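Evening classes on looking after surfaces to start in Dircombe

Wed 20 July

A set of evening classes on cleaning and caring for everyday materials will begin in Dircombe next week, in the back room of the Baert hardware shop on Mill Lane. There are five sessions, one a week, and each lasts two hours. A place on the whole course costs £32, with cloths and brushes included.

The classes will be led by Hilde Van Rooij, who worked for many years as a furniture finisher in Rercombe before moving to the town. She ran a single trial evening in the spring and had to turn people away at the door.

"Most of the damage I see on things at home was done by somebody trying to clean them," she said. "They use the wrong cloth, or they use far too much product, or they scrub at a mark that would have lifted with warm water. I did all of that myself when I started."

The first session covers painted and varnished wood. Glass and tiles come next, then stone worktops, then leather and fabric. The last evening is given over to plastics and metals, and Ms Van Rooij expects it to be the busiest – it was the one most people asked about after the trial.

Cor Baert, who owns the shop, has put £583 towards new lighting and a second sink in the back room, which until this year was used for storing paint. The work was finished at the weekend. He said the old strip light made it hard to see whether a surface was clean or only looked it.

"You want light coming in from the side," he said. "Then you see what you've missed."

Elmarie Zulu came to the trial evening with a set of kitchen chairs in mind and has booked for the full course. She said she had been using furniture polish on them for years and had built up a sticky layer that no amount of wiping would shift. It came off in an afternoon with mild soap and patience. She is hoping for similar luck with a hall table.

Those taking part are asked to bring one small item each week, nothing larger than will fit in a carrier bag. Electrical goods should be unplugged and have any batteries taken out. Anything old or valuable is better left at home, and Ms Van Rooij will not give valuations.

Booking is at the counter or by telephone during shop hours. Parking in Mill Lane is restricted until 6pm, but the car park behind the library is free in the evenings and a short walk away. The back room is reached by the side gate and has no step.

The plastics and metals evening will spend most of its time on dark, dull finishes, which Ms Van Rooij says are harder to keep looking well than anything shiny. Smooth matte black plastic shows faint scuffs and specks of dust even where it catches only a soft light, while a bright silver metal ring fitted round it is all glints and reflections. The two need separate cloths, and the seam between one section of casing and the next should be brushed out dry before any damp cloth goes near it.

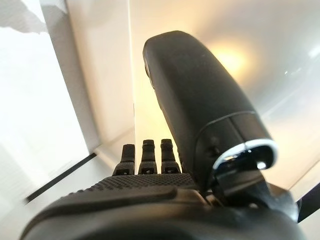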